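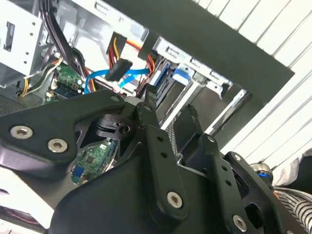 中古デスクトップ2000台を「ほぼ新品」に、ドロルティックが再生計画 整備の中身は見えにくく

中古パソコン販売のドロルティック(Droltik)は2021年11月23日、企業や学校から引き取ったデスクトップパソコンを整備し、公共施設や学習塾、小規模事業者に安く供給する計画「Tadis」を始めると発表した。初年度の目標は2000台。整備を終えた機体には「Jenix」の名前を付け、本体のみで販売するほか、月額900円で貸し出すプランも用意する。

発表資料は「ほぼ新品の性能を、環境にやさしい価格で」とうたう。景気のいい言葉だが、資料を最後まで読んでも、何をもって「ほぼ新品」と呼ぶのかは書かれていない。比較の相手が発売当時の同じ機種なのか、いま店頭に並ぶ機種なのか。前者なら、動作するデスクトップの多くはすでに「ほぼ新品」である。

計画の責任者を務めるローン・ファン氏は説明会で、「ケースを開け、清掃し、傷んだ部品を交換し、負荷をかけて確認してから出荷する。外側を拭いて電源が入るかどうか見るだけの業者とは違う」と述べた。どの部品を傷んでいると判断するのかという質問には「状態による」と答えた。もう少し具体的に、と重ねて問われると、ストレージは必要に応じて交換し、メモリは検査し、電源ユニットは音と電圧で判断する、とのことだった。必要に応じて、の基準は後日示すという。

説明会で配られた作業票の見本には、点検項目が並んでいた。ドライブケージの固定、主電源コネクタの差し込み、配線の取り回し、吸気口のほこり、基板上のコンデンサの膨らみ、ボタン電池の電圧、ファンの異音。項目そのものは妥当なものだ。ただし記入欄は「良」と「要対応」の二択で、測定値を書く場所は電池の行にしかない。「要対応」となった場合に何をしたのかを残す欄も、見本には見当たらなかった。

この点を会場で指摘したのは、法人向けに機器の保守を請け負ってきたタイグ・キーオ氏である。「コンデンサが膨らんでいたら、普通は基板ごと替えるか、その機体を諦める。どちらを選んだかで買う側にとっての意味はまるで違う。それが票に残らないなら、票がないのとあまり変わらない」。ファン氏は「社内の記録には残している」と応じた。社内の記録は購入者には公開されない。

配線についても同じことがいえる。企業向けのデスクトップは、ドライブへ伸びるケーブルや前面パネルへの細い線がケースの中で束になっていて、一度ほどくと元の通りに戻すのに意外と手間がかかる。戻し方が悪ければ風の通り道をふさぎ、ファンの羽根に触れることもある。見本では「配線の取り回し」の一行で済まされており、どこを通っていれば「良」なのかは担当者の目に任されている。

計画の対象になるのは、主にリース期間を終えた事務用の機体だ。同社によると、事前の試行で引き取ったのは360台、このうち整備を終えて出荷できたのは232台だった。残りは部品取りに回したか、資源として処分したという。三台に一台以上が出荷に至らなかった計算になるが、発表資料の見出しには「高い再生率」とある。何と比べて高いのかは、やはり書かれていない。

出荷できた機体がその後どうなったかについても、数字は出なかった。初期不良の件数、修理で戻ってきた件数、半年後に動いている割合。いずれも「集計中」との回答だった。試行は今年の春に始まったと同社は説明しており、集計に手を付ける時間がなかったとは考えにくい。

保証は販売分が六か月、貸し出し分は契約期間中とされる。ただし約款の案を見ると、電源ユニットとファンは「消耗部品」に分類され、販売分の保証から外れている。長く使われたデスクトップで先に音を上げやすいのは、まさにそうした部品である。点検項目に挙げ、交換の判断もすると言いながら、売った後は面倒を見ないという組み立ては分かりにくい。この分類について尋ねると、広報のハシニ・プラマニク氏は「業界では一般的な扱い」としたうえで、「ご意見を踏まえ、正式な約款までに検討する」と付け加えた。

月額900円という数字も、そのまま受け取るのは早い。この料金にはモニター、キーボード、マウスが含まれず、設置と回収の費用も別だ。契約は二年からで、途中で解約した場合の残額の扱いは決まっていない。モニターを持っている事業者には悪くない話かもしれないが、一式そろえるつもりで申し込んだ人は見積書を見て首をかしげるだろう。説明会で示されたスライドでは、別料金の注記が料金表の下に小さな文字で入っていた。

もう一つ気になるのが、基本ソフトの問題である。10月には新しい世代のWindowsが登場し、対応するプロセッサやセキュリティ機能の条件が以前より厳しくなった。リース明けの機体には、この条件を満たさないものが相当数含まれるとみられる。Jenixの仕様表にはプロセッサの世代が「機体により異なる」とだけあり、注文時に指定することもできない。プラマニク氏は「現行の環境で問題なくお使いいただける」と話すが、学習塾や事務所が機器を入れるときに知りたいのは、来年以降も使えるかどうかのほうではないか。

記憶装置のデータ消去については、比較的はっきりした説明があった。引き取った時点でドライブをケージから外し、専用の装置で上書き消去する。消去できないものは穴を開けて破壊し、依頼元に証明書を出す。証明書には機体とドライブの番号がそれぞれ記載される。ここは評価してよい。もっとも、証明書は申し込みのあった依頼元にだけ有料で発行されるもので、申し込まない場合に同じ手順が守られているかを外から確かめる方法はない。

整備の拠点は、同社の倉庫に隣接する作業場「Triệu」に置く。作業場を取り仕切るビン・ファン氏は、発表の席で唯一、景気のよくない話をした人物だった。

「同じ型番でも中が違うことはよくあります。途中で電源が替わっていたり、前の持ち主がケーブルを足していたり。開けてみないと時間が読めません。ほこりの詰まり方も、事務所にあったものと工場にあったものでは全然違う。目標の台数については、私からは何とも言えません」

ローン・ファン氏がすぐに「十分に達成可能な数字」と引き取ったが、作業場の人員を増やす予定があるかという質問には明確な返事がなかった。一台あたりの作業時間も公表されていない。試行の実績から初年度の目標へ一気に引き上げるのだから、人を増やすか、時間を削るか、どちらかは必要になるはずだ。時間を削るとすれば、まず省かれるのはケースを開けてからの工程だろう。外から見て分からない部分だからである。

環境面の効果にも注文を付けておきたい。資料には、Jenixを一台使うことで新品一台分の製造に伴う排出を避けられる、とある。新品を買うはずだった人が中古に切り替えた場合はその通りかもしれない。しかし、そもそも買う予定のなかった二台目、三台目が安さに引かれて置かれるのであれば、話は変わる。古い機体は待機中を含めて電力を余分に使うこともある。資料の計算には使用中の消費電力が入っていなかった。

購入を検討している側の受け止めはさまざまだ。小さな学習塾を営むホン・ルウ氏は、説明会の後、貸し出しプランの資料を持ち帰った。「生徒が調べものと文書作成に使うだけなので、速さは求めていません。止まったときにすぐ替えてもらえるかどうかが全部です」。その交換に何日かかるのかを受付で尋ねたところ、「できるだけ早く」との返事だったという。「それは日数ではないですよね」と同氏は話し、申し込みは約款が出てから決めるとしている。

キーオ氏は、中古機の再利用そのものには賛成の立場だ。「事務用のデスクトップは作りが素直で、側板が楽に外れて、部品にも手が届く。捨てるには惜しいものが多い」。そのうえで、買う側が確かめるべき点として、電源ユニットを交換したかどうか、交換したなら新品か部品取りか、ドライブの使用時間はどれだけか、を挙げた。いずれも作業票に一行足せば済む内容で、同社がその気になれば明日からでも始められる。

記者が同じ三点をドロルティックに問い合わせたところ、ドライブの使用時間は「個別のお問い合わせに応じて開示する」、電源ユニットの交換の有無は「原則として開示しない」との回答だった。開示しない理由は「機体ごとに事情が異なり、誤解を招くおそれがあるため」としている。事情が異なるからこそ機体ごとに知りたいのだが、この点の回答は得られていない。

部品取りに回した機体の扱いも尋ねた。取り出した部品は検査後に別のJenixへ組み込むことがあり、その場合も購入者への通知はしない方針だという。別の機体で長く使われた電源が入っていても、仕様表の上では新品の電源が入った機体と見分けが付かない。価格にも差は設けない。

販売分の価格は、性能に応じて三つの区分に分ける予定だが、区分の線引きは発表時点で公開されていない。受け付けの開始は年明けを見込み、正式な約款と点検基準はそれまでに同社のサイトに掲載するとしている。先行予約はすでに始まっており、予約の画面には、約款への同意を求める欄が設けられている。同意の対象となる約款は、本稿の執筆時点でまだ案のままである。

なお、先行予約の取り消しは受け付け開始の前日まで無料。貸し出しプランの予約では、希望台数と設置場所の入力が必要となる。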